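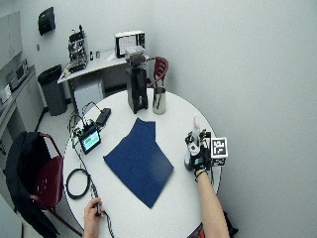 *Coffee grinder and milk pitcher on the round table.*

Sat 24 August

Up before six and couldn't get back to sleep. Classes start at Kokham on Monday and I spent yesterday at the registrar's window in Damard Hall, so I want to get it down while I still have it straight.

The transfer evaluation is finally done. They accepted most of what I sent them. My two years at the nursing school back home went in as general electives, which I expected. Anatomy counted. Chemistry did not, because the course description had no lab hours written on it. There were lab hours. I remember every one of them, including the teacher who smoked out the window between titrations. But the paper doesn't say so, and the woman at the window said the paper is what they go by. She was polite about it. She gave me an appeal form and said the department chair looks at them in September.

So I'm taking chemistry again, or I'm appealing, or both. Oksana says both. She says enroll in it and file the appeal, and if the appeal comes through before the drop date I drop it and get the money back. If it doesn't, I haven't lost the term. She did the same thing with her statistics credit and it worked for her. I asked what happens if it comes through after the drop date and she said then you know a lot of chemistry.

The bill came to more than I planned on. The Sydorenko grant covers 2,000 for the term, paid straight to the college, and I had figured that would leave me only the fees and books. I forgot the lab fee. I also forgot that the health insurance gets added unless you waive it, and the waiver is on a different website from the bill, with a different password. Spent most of an hour on that last night. The waiver wants a picture of both sides of the insurance card. I sent the front twice by mistake and had to start over. Now it says "pending review." I'll check it again Monday at lunch.

I should write the thank-you letter for the grant. They ask for one, a page, to go in the file for the donors. I've started it three times. The first one sounded like a job application. The second one told the whole story of coming here and went on to a third page, and I don't want strangers to have all that. The third I left at two sentences. I think I'll say what I'm studying, what the money pays for, and that I work evenings and would have had to take one class at a time without it. That's true and it's enough. Oksana read the long one and said I should save it for myself even if I don't send it, so it's in the back of the folder.

Schedule as of now:

- English composition, mornings, Damard Hall, second floor
- Chemistry with lab, the lab is the long one in the afternoon
- Nutrition, online
- Intro to psychology, same building as chemistry, which helps

The advisor wanted me in a fifth class, a one-credit thing on study skills that all new students are supposed to take. I told her I'm forty-six and I've raised two children and held a job the whole time. She said it's required under a certain number of transfer credits and I'm just under. If chemistry gets accepted I'd be over. Everything comes back to the chemistry. She signed me up for the late section and said we'd revisit it. She also gave me a planner with the college crest on it. It already has the holidays printed in, so I copied my work shifts into it last night in pencil.

I did like the advisor. Her name is Wenche Öberg and she has been at Kokham a long time, since it was only the one building. She had read my file before I came in. At the window they ask you everything from the beginning each time, and she didn't. She asked whether I wanted the two-year degree or wanted to go on to the four-year, and I said I didn't know yet, and she wrote "undecided, ask again in spring" on her sheet. I was glad she didn't push. She also told me to go meet the chemistry instructor during office hours in the first week, before I need anything from him. I've written that in the planner.
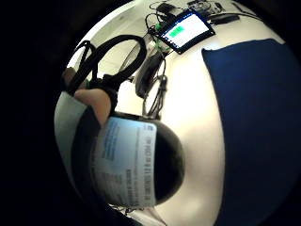
Books. The composition reader I found used, with someone's underlining all through the first chapters and then none, so they must have quit reading at that point. The psychology book is in the library on two-hour reserve and I'm going to try to get by that way. The chemistry book is the problem. It's published by Cloltetti, and it comes with an access code for the homework, and the code is only good once, so a used copy is no use to me. New it costs over 100 dollars. The bookstore has it in shrink wrap and they won't take it back if you open it. If I buy it and the appeal comes through, I'm out the money. I'm going to ask on the first day if the homework really is on the website. Sometimes they list it and never use it. If it is, the publisher gives a short free trial, and that would carry me partway to an answer.

I called Mama and told her about the chemistry. She wanted to call the school over there herself and shout at them until they wrote the hours down. I said it might be a good idea to ask, without the shouting. She has a cousin whose daughter works in the district office, and she's going to find out who keeps the old course books. What I need is one page with the hours on it, stamped, and then a translation from somebody on the college's list. The translators on the list charge by the page. One page I can manage.

Work went fine this week. I told Denise I can't close anymore on lab days and she moved me to the early evening. She didn't make a thing of it. I lose a few hours, and I worked out on the back of the electric bill that I can lose them if I don't replace the car tires until winter. They're not bald. My son says they are. He looked at them with a penny when he was over last weekend. I said we'd talk about it when the waiver clears.

Afternoon now. Went to the campus this morning after all, with no reason except to walk the route so I won't be lost on Monday. Parked in the far lot, the one the sticker is for. It's 12 minutes from there to Damard Hall at my pace, longer than the map made me think, and uphill on the way in. The side door by the loading area was open and I went in that way. The second floor was unlocked. I found the composition room and sat in it for a little while. The desks are the kind with the arm attached, and they're all for right-handed people except one in the corner by the radiator. I'm right-handed so it makes no difference to me. There was still writing on the board from the summer term, a list of due dates.

The chemistry building was locked. I looked in through the glass at the hall and there's a bulletin board and a case with models in it, the ball and stick kind. We had those too. Ours were missing half the sticks and we used matches.

A young man on the steps asked me where the financial aid office was. He had his mother with him. I think he took me for somebody who works there. I did know, from yesterday, so I told him: Damard, first floor, left past the restrooms, but closed until Monday. His mother thanked me and asked what I teach. I said I'm starting on Monday too, as a student. She said good for you and then she asked if I'd had to do the insurance waiver. I told her about the two sides of the card. She wrote it on her hand.

Came home and made soup for the week so I won't be eating out of the machine in the student center. Barley, carrots, the end of the ham. Froze half of it in the flat containers. Ironed two blouses. I don't know what people wear. From what I saw yesterday they wear shorts, so it doesn't matter, but I'd like to have the blouses ready.

Oksana came by at four with the notebooks she had left over and a calculator. It's the type they allow on tests, she checked the list. She stayed for soup. We went over the appeal form together line by line. There's a box for "reason for appeal" with room for a few lines, and I'd filled it and gone up the margin. She had me cut it down to the hours, the name of the course, the year, and "documentation to follow." I copied it out clean. I'll hand it in at the window Monday between composition and psychology, and I'll ask them to stamp my copy. She told me to always ask for the stamp.

Still to do tomorrow:

- Finish the grant letter and read it out loud once
- Look up the lab rules, closed shoes, long pants, goggles sold at bookstore
- Gas
- Call Mama after church and see if she reached the cousin
- Find the good pencil case, I think it's in the hall closet with the kids' school things

It's nearly ten. My daughter sent a message that says "first day of school mom, send a picture on the porch." I used to make her stand there every year with her backpack on, and she hated it. I wrote back that I'd think about it.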